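Letosach Home Routines – progress report to Ullance, second stage

Spending first. Of the 4000 pounds agreed for this stage, 2000 has gone, nearly all of it on kitchen time and on storage containers from Flivico. The containers were the cheaper part and, so far, the less convincing one.

We said in the application that clearing up after a meal could be split into short jobs that people would keep doing once we stopped reminding them. The first half of that holds up. The second half I would not yet put my name to. The diary sheets came back with 46 entries, and many of those read as if they were filled in together at the end of the month.
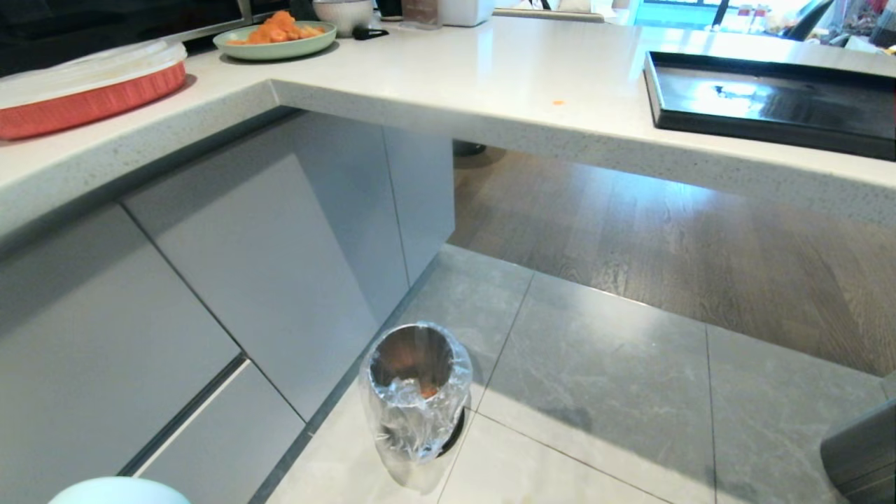 Leftovers remain the weak point. The routine asks for food to go under a lid before anything else is wiped or put away, and in practice it gets done by halves. The red baking dish has its clear lid on, while the plate of orange food behind it is still uncovered, and there is a crumb near the front edge of the counter. None of this is serious. It does make me doubt the Gavalas checklist, which gives a kitchen full marks as soon as one dish is covered. I would like to drop that scoring before the next stage – it flatters us.

Bins have gone better than I expected, though I am wary of saying so early. We asked for small lined bins with a separate lid, emptied daily. Complaints about smell have stopped. Whether that is the routine or the cooler weather since October, I can't tell from what we have. 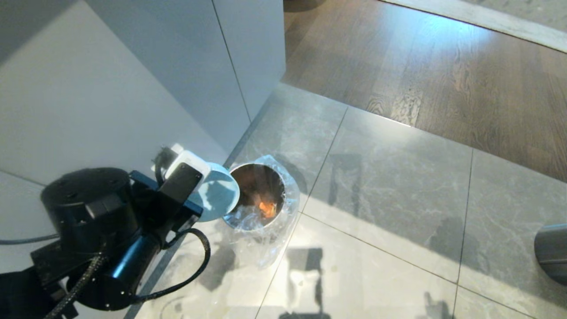
Small metal bin with liner and light blue lid, on the tiled part of the floor.

For the remaining 2 months we ask to move the unspent container money into kitchen time. More boxes will not get the plates covered.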